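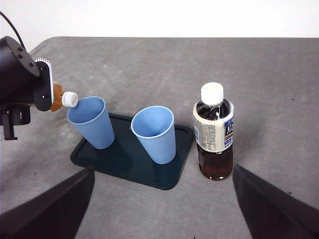

Bottled tea into small plastic cups — how do you pour without spilling?

Posted by Collado
May 16, 2025

I set out drinks for a reading group that meets at our branch library. We serve cold tea from plastic bottles in light plastic cups, and I carry them on a shallow plastic tray with a raised lip. It should be a simple job but I make a mess of it almost every time.

My trouble is at the start of the pour. With a full bottle the tea comes out in a gulp, hits the far side of the cup and jumps over the rim. The cups weigh next to nothing, so if the neck of the bottle touches one it tips over. I have tried holding the cup in my other hand and tilting it toward the bottle. That is better, but my left hand isn't steady and I squeeze the cup without meaning to.

Then there is the tray. If I pour with the cups on it, the spill stays inside the lip, which is good, but the bottoms of the cups get wet and drip on people when they pick them up. If I pour on the table and move the cups afterward, I spill while moving them.

We have a gray table with a speckled top and tea seems to disappear on it until someone puts a sleeve or a book down in it. The books belong to the library so I would like to get this sorted out.

I don't want to buy a pitcher or a dispenser. There is no cupboard for us there and I bring everything in a tote bag. Is there a right way to do this?

Tristusov
Member, 1200 posts

The gulping is air. When you tip a full bottle far over, the tea fills the whole neck and no air can get in past it. The bottle pulls a slug of air in, pushes a slug of tea out, and does it again. You want the tea to run along the bottom side of the neck with an open gap above it.

With a full bottle you hardly need to tip it at all. Bring the neck close to the cup, lower it slowly until the tea starts to run, and stop there. As the bottle empties you keep lowering the neck a little at a time. Most people start at the angle they would use for a half-empty bottle and that is where the splash comes from.

Hold the bottle around the label, about the middle, and don't grip hard. Thin plastic gives when you squeeze it and that alone will push tea out of the neck. This is worst in the first second after the cap comes off a full one.

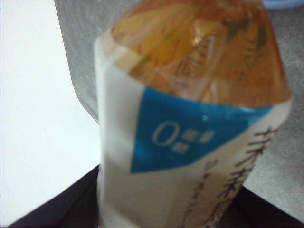
If the bottle has ribs or flat panels up on the shoulder, leave those alone as well. They look like a place for your fingers but your hand ends up too close to the neck and you can't see what you are doing. A sleeve label can also slide a bit under your hand when there is condensation on it, so wipe the bottle down with a dish towel before you start. I would do this even if it looks dry.

Tilting the cup is fine for the first inch. After that stand it up straight. A light cup with tea in it and a lean on it will go over.

For your left hand, try holding the cup low down near the base, where it is stiffer. Up by the rim it folds in. Or leave the cup on the table and put two fingers on the table against the far side of it, so it can't slide away from you.

Fill to two thirds and no more. People can come back for seconds.

Kuvasov
New member, 7 posts

just get cans

Marcelino Arrieta
Member, 100 posts

Tristusov has the pouring part right. I'll answer about the tray.

Pour on the tray, but put something flat in it first. I use a thin cotton dish towel folded once. It soaks up drips so the cups don't stand in them, and the cups don't slide when you walk. Paper towel works too but it bunches up and sticks to the cups when you lift them. If the tray has rounded corners, fold the towel a bit smaller than the floor of the tray. You don't want it riding up the lip. A cup with one side of its base up on the lip is going to tip, with or without a towel, so check that they all stand flat before you pour.

Start with the cups farthest from you and work back, so you aren't reaching over full ones. Keep the cap in your pocket or somewhere off the tray.

I help with refreshments at the Cillum hall and we did 2 trays an evening this way all through December. There were still drips but they stayed in the towel.

On the table, wipe it with a light-colored cloth when you pack up. Tea shows on the cloth even when you can't see it on the table. Do the spots where the books go first.

Collado

Thank you both. I tried it at home with water and starting with the bottle nearly level made the most difference. I still squeeze the cup. Will bring a towel to the next meeting, and a second one for the table.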